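Closing the Line: What We Learned About Knots, Tails and Spacing on a Practice Pad
Final project report, Tumana skills course
Submitted by Dilani Mollah, August 4, 2026

When I signed up for this project back in February, I thought I would be writing mostly about needles. My mother sews, my grandmother sewed, and I came in with the comfortable feeling that a stitch is a stitch. Sixteen practice sessions later I have a whole notebook on knots and hardly a page on needles, so the report has followed the notebook.

The question my partner Vlad and I settled on was a small one. On a pad with several parallel cuts, how does the way you finish one stitch affect the room you have for the next? We wanted to look at interrupted stitches, where every stitch is tied off separately, and at what happens to the ends afterward. Our pads came from Wolska, and we kept our notes in a shared folder we named Sulidero (a long story, and not a very good one). By the end there were 290 entries in it, some of them only a word or two long, and I read every one of them again before writing this.

We worked through the sessions in the same order each time. First we looked at where the knots sat, then at the direction of the tails, and last of all at the length of the ends. Vlad liked to start from the lowest cut and work upward, while I went the other way, and we found that we noticed different things – a good argument for having two people read the same pad.

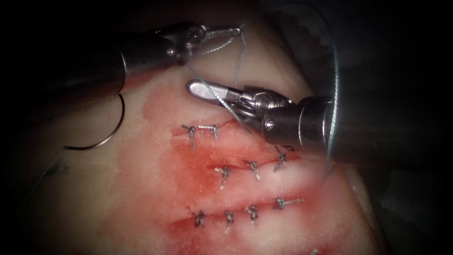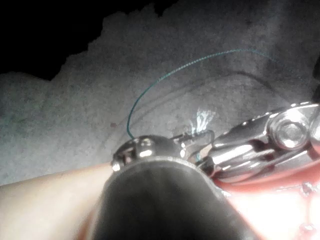
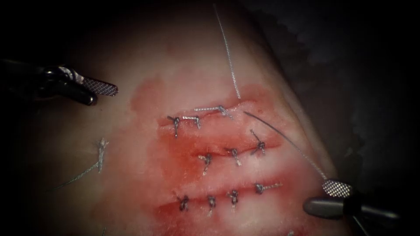
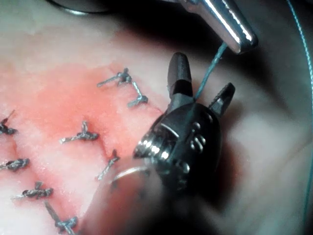
Tail length turned out to be the part of the project I cared about most, and I'll admit I didn't expect to feel strongly about it. A tail cut very short looks tidy but leaves little margin if the knot slips, and a long one gets in the way of its neighbors. In the close view with the dark gray braided knots running in a diagonal row, one knot has a short trimmed tail while another has a long one stretching left, and that mix is what we kept writing about in our notes. We never agreed on an ideal length. My preference is for ends long enough to find again without hunting, and Vlad would take them shorter.

Spacing was easier to talk about. We both found it helped to plan the whole line before placing the first stitch, because once you have tied two or three it is very tempting to just keep going and hope the last gap comes out right.

If I did the project again I would settle on one way of describing tail direction from the start. We used clock positions for eight sessions and then switched to left and right, and matching up the two sets took me a long, long evening and most of a pot of tea.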